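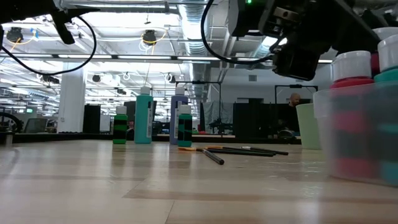
I have been meaning to sort out my paints since November, and if you know me at all you know that "meaning to" can last a good long while around here. But the brushes had started turning up in the silverware drawer, so I finally made some tea and got going.

My mistake in other years was trying to sort the bottles while they were still in the bin. You pull one out, you put it back, you pull the same one out again (the lavender, always the lavender) and half an hour later you've done nothing but get purple on your sleeve. So everything came out this time. Small bottles together, tall ones at the back where they can't hide anything, brushes off to one side.
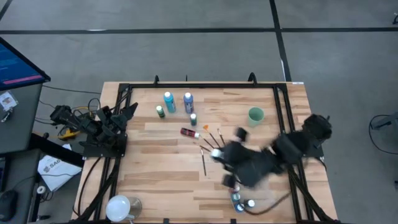

I do love the tall ones, I have to say. My friend Hema Nair got me started on big bottles years ago, when we were painting backdrops for the Wultumell summer play and kept running out of sky. We went through 11 bottles of blue in 2 weekends! She still mixes every sky from scratch and tells me mine look like swimming pools, and she has a point.

The small ones are harder, mostly because I buy them the way other people buy candy. Every green looks different in the store. Then I get them home and line them up and I can't tell you which one I used on the garden gate and which one I've never opened. Setting them all out in the open helped, and I gave each one a little shake while I was at it. A couple sounded thicker than I'd like, so those are going to be used up first, probably on flowerpots.

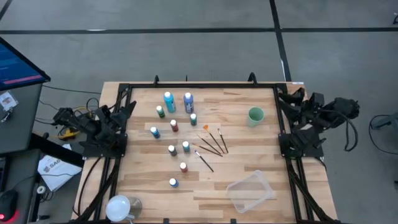

I also checked every cap, which I recommend doing before you pack anything. Dried paint in the threads will fool you into thinking a bottle is shut tight. Warm water and an old toothbrush will take care of most of it.

Packing up is the part I like best. Bottles go into a clear container so I can see the colors from the side, the cup stays close by for rinsing, and the brushes wait until last. 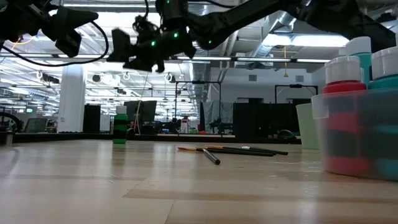 Brushes, one little green, and a container full of color

Next up is the paper drawer, and I'm going to need more tea for that.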